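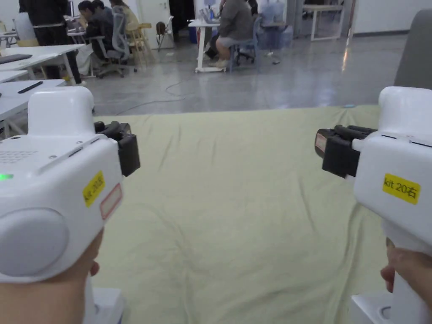 Subject: Re: [tivwood-textiles] floor folding, again
From: Menaka Paul

I've now read the Siscombe folding sheet twice and I still don't buy it. The claim, for those who deleted the attachment, is that a large cloth spread out on a hard floor comes flat by itself if you pull the two near corners at the same moment, and that after that you can fold it in thirds without smoothing. They also say the Zirkumia fabric keeps a crisp edge through 1,000 folds. Who folded it 1,000 times? It doesn't say. It doesn't say what size the cloth was either.

My doubts, in no special order.

A polished concrete floor is slick. Pull on one side and the whole cloth comes toward you, creases and all. The long straight edge at the back may look fine and you've still got diagonal folds running all through the middle, because that's where your pull ends up. The pale yellow-green one is a good test for this since every wrinkle shows on it. With a dark cloth you could fool yourself.

Second, the floor has to be clean, and I mean swept and then wiped. An office floor has cables on it and whatever fell off the desks. I'd want to know how many people who fold on the floor do that first. I don't, and I doubt Siscombe does.

Third, knees. The sheet shows a drawing of someone bending gracefully from the waist. Fine, try that with a double bedspread.

What I do instead is use the sofa. Drape the cloth over the seat, find the corner with the tag, and work from there. The tag gives you one corner you can always name, which helps when the front and the back look the same. A soft seat also grips the fabric a little, so it stays where you put it. The drawback is that a seat cushion has creases of its own and you can't press hard against it. I'm not claiming it's perfect - I'm claiming it's less trouble than the floor for anything the size of a throw. 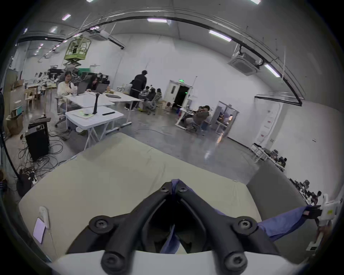
Maj-Britt Kvam wrote:
> I think you are all too hard on the floor. I have folded the big
> Eklund covers that way since October and the stack in the closet
> is straighter than it used to be. The sofa is too narrow for them,
> one end always hangs over the armrest and drags the rest along.
> And you can't see the whole cloth at once, so you don't notice
> that you are crooked until the last fold.
> I agree that the 1,000 is silly. But the two-corner pull does
> take out the worst of it if you lift first and then pull.

OK, "lift first" is the part that isn't in the sheet, and it changes the whole thing. If you lift, you get air under the cloth and it settles again. That's how anyone makes a bed. So what works here is the lifting, and the pull gets the credit. I'd also like to know if the stack is straighter because of the floor or because you started taking more care in October.

I'll give you the armrest. For the big covers I'd go to a bed or a long table, 2 people if you can get them, one at each end. For throws I'm staying with the sofa.

Has anyone washed the Zirkumia yet? I'm not paying 300 for the set on the strength of a folding sheet.

Menaka

Comments (3)

Sixten Holmgren
Washed it. It came out as wrinkled as any other cloth. Thirds are still easier than quarters though, I'll say that for them.

Elsa Bakke
Table for me too. Does the tag trick work if the tag is sewn halfway down the side? Mine are.

Tuva Haugen
Elsa - I put a stitch of red thread in one corner and cut the tag off. Keep the washing instructions somewhere, I didn't.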